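Learning netball at forty-odd

I signed up for the social netball comp at Brorkutden in March. I hadn't played since primary school, and back then I was put at goal keeper and left there. A few people have asked me how it works, mostly basketball people who think they already know, so I'm writing down what I've picked up over the season.

There are seven on court for each side. Everyone wears a bib with letters on it and the letters tell you where you're allowed to go. The court is split into thirds. Centre can go nearly everywhere except the two shooting circles. Goal shooter gets one third and the circle at that end. If you step over a line you shouldn't, the umpire blows the whistle and the other team gets a free pass. I did this a lot in my first game. 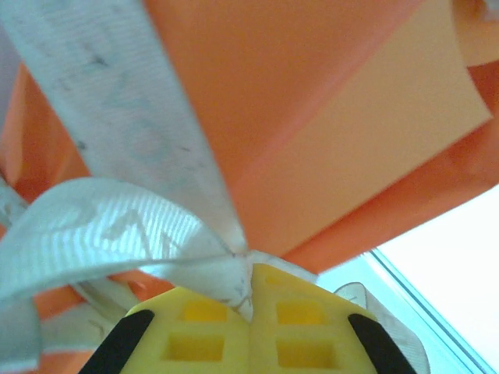

The other thing is the ball. You can't dribble it down the court. Once you catch it you have 3 seconds to pass or shoot, and you can't re-ground the foot you landed on first. Basketball players find this very hard. Priit Eglītis played basketball for years before he joined our mixed side, and he still takes the extra step when he's tired. The umpires are fairly patient with him.

Defending is different too. You have to be three feet away from the person with the ball, measured from their landed foot, before you can put your arms up. They've written it as 0.9 metres for a long time now but everyone at our courts still says three feet. If you're too close it's called obstruction and you have to stand out beside the other player while they take the penalty. You can't move or speak up until the ball has left their hands.

I mostly play wing defence. It's a good spot for a beginner. You don't shoot, and if you lose your player there is usually a goal defence behind you to tidy up. Our goal defence is Ilze Zariņš, who talks the whole game. I was put off by that at first but now I rely on it. She can see the play coming and I can't yet.

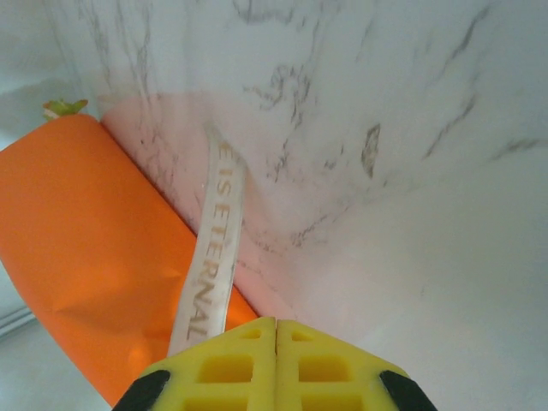 Big soft carrot, green top and all.

Cost is reasonable. You pay a registration fee at the start and then a smaller amount at each game, and the bibs are supplied. The only thing I had to buy was shoes. I started in my running shoes and rolled an ankle in the second week, nothing serious, but the physio told me running shoes sit too high at the heel for all the sideways stopping. I now have a pair of proper court shoes and they've been fine on the outdoor asphalt, though the tread is going quicker than I'd like.

You also need short fingernails. They check before the game, every game, and they will send you off to find clippers. Jewellery comes off as well, or gets taped if it can't.

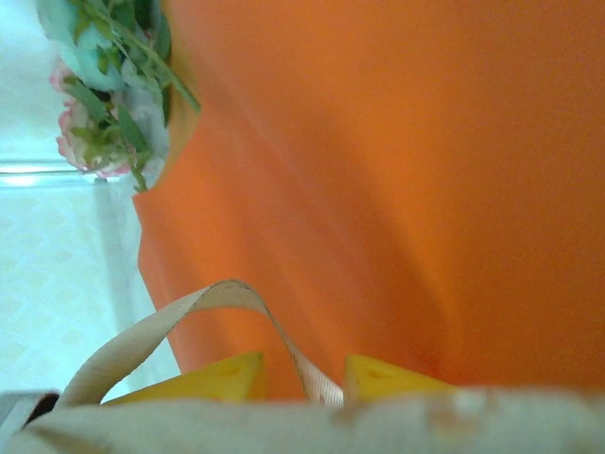

Our team is called Cokska. We finished the season with 6 wins, which put us in the bottom half of the ladder but not last. The best game was against Penditz, who beat us badly in the first round. We had them level at three-quarter time and lost by two goals. Marcelle Riviere shot very well that night. She practises in her driveway and it shows. She puts the ball up high and doesn't rush it, even with a tall keeper leaning over her.

The worst game was the one in the rain. The surface was slick and we should have called it off at half time. Both captains wanted to keep going, so we did, and we all walked around like we were on ice.

A few things I'd pass on to anyone starting. Learn the lines before you worry about anything else. Pass to the space in front of your teammate. Land on both feet if you can, and then you get to choose which one to pivot on. Practise catching with someone who throws hard, as the passes in a game come a lot faster than they look from the sideline. Bring your own water. The tap at our courts is on the far side of the car park.

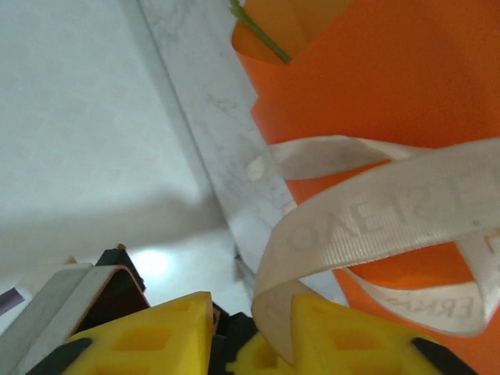 I'm going around again next season. Triin Bite is moving up a grade, so we'll be short a centre, and I've been asked to try it for a quarter or two. I've been jogging in the mornings to get ready for that. Kęstutis Raudsepp says he'll umpire again if they can't find anyone else.

Registrations for the new season close at the end of the month. If you're near Brorkutden and want a game, leave a comment and I'll put you in touch with the club.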